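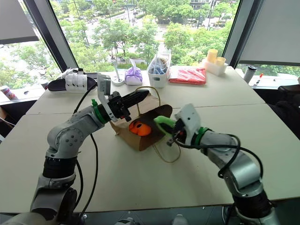 Figure 6. Paper bag on its side, opening toward the packer.

Nomton Packing Station Guide
Section 3: Loading Handled Paper Bags

Print this section | E-mail this section

This section covers the loading of small paper bags at a Nomton tabletop station. It applies to single soft items and light boxed items. Glass and liquids are covered in Section 4.

Before you begin

Wipe the tabletop and let it dry. Move supplies such as bins, cup holders and knotted plastic bags to the back edge of the table. The center must remain clear for the bag. Drinks belong on the window ledge or another surface away from the work area.

Loading the bag

1. Take one bag from the Darnen carton and open it fully. Check the bottom fold for tears.

2. Lay the bag on its side in the center of the table, with the opening facing you.

3. Draw the string handle away from the opening. It may rest on the tabletop.

4. Place the item at the mouth of the bag and slide it in until it touches the bottom fold. Do not push on the paper.

5. Hold the item through the side of the bag with one hand. With the other hand, raise the open end until the bag stands upright.

6. Bring the handles together above the opening and attach the order slip.

CAUTION: Do not lift a bag by one handle. The string may pull through the paper.

CAUTION: The maximum load for the small bag is 3000 grams. Use the large Peng bag for anything heavier.

Note: Items with a hollow or open side should be loaded with that side toward the opening. The packing slip can then be placed inside the hollow - fold it once, print side out.

Note: If an item catches on the edge of the bag, withdraw it completely and start again from step 4.

Restocking

Each Darnen carton holds 280 small bags. Open a new carton when the last bundle is started, and record the change on the station sheet. Flatten the empty carton and place it with paper recycling. Damaged bags may be kept for use as filler, provided they are clean and dry.

Related sections
Setting Up the Tabletop Station
Section 4: Glass and Liquids
Nedance Order Slips: Printing and Placement
End-of-Shift Table Clearing

Nomton Packing Station Guide | Revised Friday, September 12, 2025 | Contact Station Support | Back to top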